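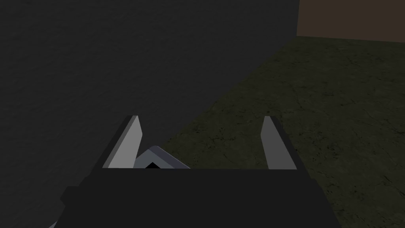
Notes from the blog desk: what to do when you can't find your own old posts

Hello again, everyone, and welcome to the October letter. I hope the month is treating you kindly and that you have something warm to drink while you read, because I have a feeling this one is going to run on a bit (my letters usually do, and you are all very patient with me).

A good many of you wrote in after the last issue to ask how I keep track of everything I have put online over the years. Well, for a long time I didn't! I wrote a post, I pressed the button, I went to bed feeling pleased with myself, and then I forgot all about it until somebody left a comment three years later. If you have been blogging for any length of time I expect you know the feeling. You are sure you once wrote down how to get candle wax out of a tablecloth, and you can practically see the paragraph, but can you find it? You cannot.

So this past summer I sat down and went through the whole lot. My main blog, Gollham Days, turned out to have 416 posts on it, which surprised me very much, as I would have guessed half that. Then there was the little recipe site I called Ilie, and the travel pages, and a video channel with a handful of clips on it that I had completely lost the password to. I got back into it in the end, after a long evening of trying every pet and street name I have ever known.

What I did next was make an index. I know that sounds dull, and I put it off for weeks for exactly that reason, but it became one of the nicest jobs I have done for the blog in ages. I opened a plain spreadsheet and gave every post one line: the title, the month it went up, the address of the page, and a few words of my own on what it is really about. That last column is the one that matters most. My titles were dreadful. I had four different posts called "A Lovely Afternoon" and one that was just called "Well!" and I had no idea what any of them were until I opened them.

I did 45 minutes each morning, before the mail and before the news, and then I stopped even if I was in the middle of a good stretch. I would suggest the same to anyone who is tempted to do it all in one weekend. The first time I tried, I went at it for a whole day and couldn't look at the thing again until the leaves were turning.

While I was in there I found all sorts of other things to fix. Links that went nowhere, for one. A blog that has been up for a while collects dead links the way a porch collects leaves, and every time a reader clicks one and lands on an error page it is a small disappointment. I fixed the ones I could and took out the rest. Where the page I had linked to was gone for good, I left my own words standing and simply removed the link, so the sentence still read properly.

I also found a few posts I no longer agreed with. There was a very stern one about people who use their phones at dinner, and I'm afraid I am now one of those people. I thought about deleting it, and then I decided to leave it up with a short note at the bottom saying I have softened. I like being able to look back and see who I was. Two or three others I did take down, mostly because they mentioned family business that wasn't mine to tell, and if you have been putting your life online since the early days you may want to have a look for that sort of thing too.

Several of you have asked about backups. I'm embarrassed to say that until this year I had none at all — everything I had ever written was sitting on somebody else's computer, and I was just trusting that it would be there in the morning. Most blogging services have an export button tucked away in the settings, and it will hand you all your posts in one file. Mine took a few minutes. I keep one copy on the laptop and another on a memory stick in the kitchen drawer with the spare batteries. Check whether your export includes the photos, because mine didn't, and I had to save those separately, folder by folder, with the radio on.

Now for a bit of news. Ruvex, the small hosting outfit where several of us in this circle keep our sites, has changed its free plan. You can now have up to 300 posts before they ask you to move to a paid one, so if you are a newer blogger you have plenty of room. Those of us with longer memories and looser tongues will be on the paid plan, I'm afraid, and I have already moved over. The switch went smoothly and nothing went missing that I have noticed.

And the Reltinum blog ring is open to new members again! If you haven't come across it, it is simply a list of personal blogs, each with a little link at the bottom that takes you along to the next one. I have found some of my favorite reading that way, including a wonderful one about mending old radios. You need to have posted at least once in the last few months, and they like you to write your own words. The form is on their front page.

For next time, I would love to hear about the oldest post you still have online. Send me the title and a line or two about it, and tell me whether you would write it the same way today. Please keep it under 1,000 words so I can fit in as many as possible (yes, I know, I am a fine one to talk). You can reply straight to this letter and it will come to me.

I have the kettle on, and there are still eleven travel posts waiting for their line in the spreadsheet, so I will get back to those. Happy writing until next month.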